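4.3 Rules for small and tangled items

The general collection rules in Section 4.1 were written for rigid household objects, and in the first review they did not transfer well to jewelry. Beaded strands, cords and thin bangles hook into one another, and a jaw that closes on one of them often moves several. The rules below were added after that review and apply to every task in the Hurari protocol in which an item is flexible, looped or thinner than the finger pad. Operators work with hand-held grippers throughout, so the rules are addressed to the person holding the tool.

Rule 1. The container is opened and its lid set aside before the first grasp. The lid stays on the work surface, outside the reach needed for the task, and is not moved again until the episode is closed.

Rule 2. Items that begin outside the container are laid within reach of both grippers. They may touch. Operators do not straighten cords or separate strands by hand once recording has begun, even when a strand is plainly caught on another.

Rule 3. A grasp on a heap is allowed. If more than one item comes up, the operator carries on and releases the whole group at the target. Shaking an item loose in the air is not allowed, as the light pieces tend to land off the work surface. The annotator marks the grasp as "multiple" and does not try to name each item.

Rule 4. When two grippers are used, one may hold or steady a strand while the other works. The jaws should not cross. Both tools are opened fully before either one is withdrawn.

Rule 5. Pads are checked before each session for beads, thread and grit. A pad with visible wear on the gripping face is replaced as one of a pair.

Rule 6. Personal items in the room may stay where they are. Documents with a legible name or address are turned over or removed.

Rule 3 caused the most disagreement among annotators. Under the earlier Turel guidelines a grasp of more than one item counted as a failure and the episode was dropped. Of the 340 jewelry episodes reviewed for this section, 17 had been dropped for that reason alone. R. Leemans relabeled them under the new rule and 11 were returned to the set. The remaining six had other faults, mostly a hand entering the work area before the jaws had opened.

We also considered a fixed limit on the number of items per episode, as is done in the Fekia protocol. We decided against it. A limit is easy to audit, but it says little about how hard a layout is: three corded necklaces can take longer to sort than a much larger set of rings. The protocol asks instead for a layout class (separate, touching or tangled), recorded once at the start of the episode. Figure 6 shows jewelry tasks in a bedroom setting.

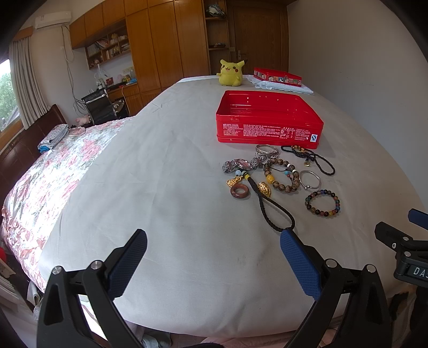
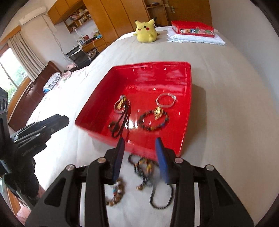
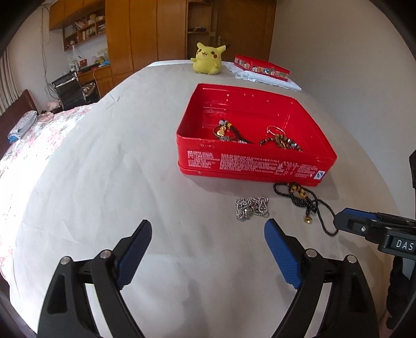
Figure 6. Jewelry handling with hand-held grippers. In the first and third views the lid has been set down on folded cloth, away from the items being handled (Rule 1).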